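Switching the house over to bulk cooking, part two

I wrote in June that I was going to stop shopping every other evening and see how far one proper trip could be stretched.

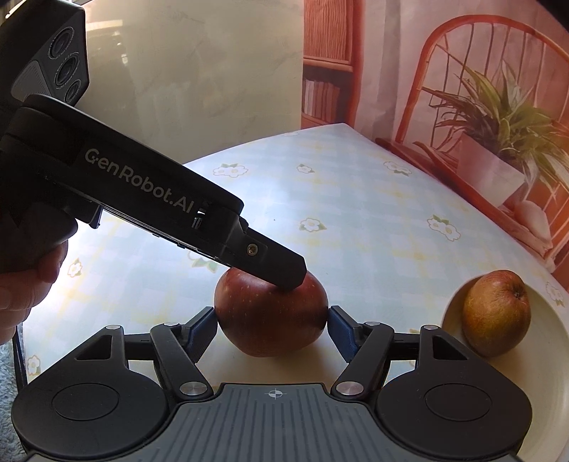
The short version is that it works for most things and not for bread. The longer version follows, and it is mostly about freezer space, because that was what I got wrong.

When I started I had the freezer that came with the apartment, three drawers under the fridge, and one of those was full of ice packs and a bag of peas I use on my knee. I cooked two big pots on the first day, a bean chili and a chicken and barley soup, and then found I had room for half of it. We ate chili five nights running. My brother-in-law Everaldo Mendonça was staying with us then and he was polite about it until the fourth night.

So the first job was to clear the freezer out. I took everything onto the counter and sorted it into things I could name and things I couldn't. The second pile was bigger. I had always believed I would remember what was in a container, and I don't. Tomato sauce, chili and a certain kind of lentil soup all look the same once they are frozen. Now everything gets a strip of masking tape with the name and the month, written before the food goes in, while the container is still dry enough for the tape to hold.

The second job was containers. I had a cupboard of round ones with lids that mostly belonged to something else. Round containers waste a lot of a square drawer. I gave them to Wael Kabbaj downstairs, who wanted them for screws, and bought a set of flat rectangular ones from Šimkus, the kitchen supply place out past the bus depot. They cost me 46 dollars with the lids. I stood in the aisle for a while deciding whether that was reasonable, and I still don't know, but they stack and none of them have cracked.

For soups and sauces I have moved to freezer bags laid flat on a baking sheet. Once they are solid you can stand them up like files. This is the single change that made the most difference. A bag of soup frozen flat also thaws in a bowl of cold water while you are getting changed and feeding the cat, and the old round blocks used to take all night.

What I cook

I plan for two cooking sessions a month. Each one takes me an afternoon, and I used to try to do it in the evening after work, which was a mistake. By nine I was tired and cutting onions badly.

The usual list is one soup, one thing with beans, one thing with meat, and a tray of roasted vegetables that I don't freeze and that gets eaten over the next few days. If there is fruit that is getting soft I stew it at the same time, with a little water and a cinnamon stick, and that goes on oatmeal. I don't add sugar until I have tasted it. Apples from the Sullham stand hardly ever need any. Pears from anywhere always seem to.

Chili is still on the list, in smaller amounts. The barley soup has been changed. Barley keeps drinking after you turn the heat off, so what you thaw is closer to a stew, and I now freeze the soup without it and boil a handful fresh on the day. The same goes for any small pasta. Rice freezes better than I expected if you cool it quickly and bag it the same hour.

Things I have tried and given up on:

Potatoes in chunks. They go grainy. Mashed potato with plenty of butter is fine.

Anything with sour cream already stirred in. It splits. Stir it in when you reheat.

Zucchini in any form. I know people who do it. Mine came out like wet paper.

Hard boiled eggs. I should have known.

What I buy

The big trip is to the Grerncombe market, and I go as early as I can manage, usually before eight. Parking is easy at that hour and the people at the stalls have time to talk. I buy onions by the sack, carrots, cabbage, dried beans, and whatever meat is marked down. I bring a list and I have got better at sticking to it. For a while I was buying things because they were cheap and then finding out in week three that I had no plan for four heads of celery. Celery does freeze, if you only want it for soup – chop it first.

Milk and bread I still buy at the corner store when we run out. I tried freezing bread, sliced, with the air pressed out of the bag, and it made decent toast and poor sandwiches. My husband takes sandwiches to work, so that was the end of that. I have been told that a softer loaf does better and I may try one. I also tried baking our own for two weeks. The bread was good. The afternoon it used up was not something I could keep giving.

Money, for those who asked

Several of you wrote to ask whether it saves anything. I kept the receipts from before and after, in an envelope on the side of the fridge, and went through them with a calculator. Over the last full month we spent 31 percent less on food than in the month before I started. Part of that is the bulk prices, but I think the larger part is takeout. We used to order in whenever we both got home late, and now there is always something in the freezer that is faster than a delivery. I haven't subtracted the containers or the gas for the market trip. Somebody more careful than me would do that.

I do use an app for the inventory. It is called Flulta and it is nothing more than a list with numbers beside each item, which you tap down when you take one out. I had a paper list on the freezer door first. The paper list was better to look at but I was never standing in front of it when I needed to know if we had stock left. If you are the only cook in the house, paper would probably do.

What I would do differently

I would clear the freezer first, before cooking anything. I would start with one pot and see how long it lasted. I would also ask the other people in the house what they like eating more than once, because my answer to that question and my husband's answer turned out to be quite different. He will eat lentils every day and doesn't care for chili. He had not mentioned it in nine years of marriage.

I would also defrost the freezer before loading it. Mine had a good inch of ice along the back, and with the drawers full it meant moving everything into coolers later on and doing it in a hurry with a pan of hot water and a wooden spoon. It took most of a morning. The drawers close properly now.

Next on the list is breakfast. I have been making oatmeal fresh each day and I want to try it in portions, frozen in a muffin pan, with the stewed fruit already in. A reader sent me her method and it calls for steel cut oats, which I will have to look for. If the store in town doesn't carry them I will get them at Grerncombe on the next trip, along with another sack of onions.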